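Kollon arm forum > Faults and safety > Gripper won't let go after a stop

tredby_tom
2026-03-20
Hi all, long post, sorry in advance! We run a Kollon arm with the two-finger gripper on clothes sorting, mostly T-shirts and sweatshirts on a wooden table, and until lately it has been a real pleasure to work with. Then it stopped mid-pick with fault 2718, and when I cleared the fault the arm went straight back to its lift with the fingers still shut. I had my hand in there trying to free a sleeve. No harm done beyond a pinched thumb, but it gave me quite a turn.

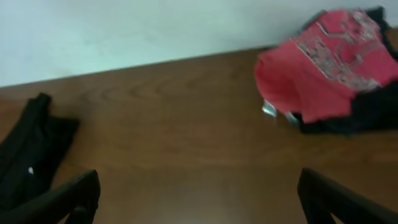 It has happened 2 times now, both on the heavier stuff. Grip force is set to 94, and I haven't touched the speed since October. Has anyone else had a restart like that without being asked for one?

pudholm_rita
Oh dear, glad the thumb is okay! I'd look at the force first. Ours threw the same fault on thick fabric until we went up to 110, and it has been sweet as pie ever since.

Houshang Daneshvar
Rita, I have to disagree with you there, with all kindness. More force may well quiet the fault, but it does nothing about an arm that moves the moment you clear it, and the next person would only get pinched harder. Tom, check whether "resume on clear" is ticked in your Nazari controller. And please, hit the stop button and leave it latched before anybody reaches in.

tredby_tom
It was ticked! I feel a bit silly. It's off now, and I've taped a note to the controller about the stop button. I'll leave the force where it is for the moment and see how the sweatshirts go. 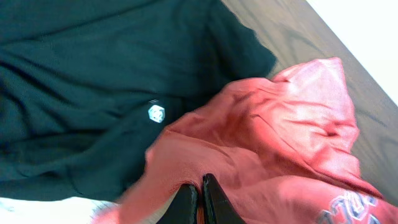
pudholm_rita
Fair enough, Houshang, I was thinking of the fault and clean forgot the hand. I still say 94 is low for a hooded sweatshirt, though, so do try it higher once you're sure the restart is sorted, Tom.

Houshang Daneshvar
We won't agree on the number, Rita, but I'm happy with that order of doing things.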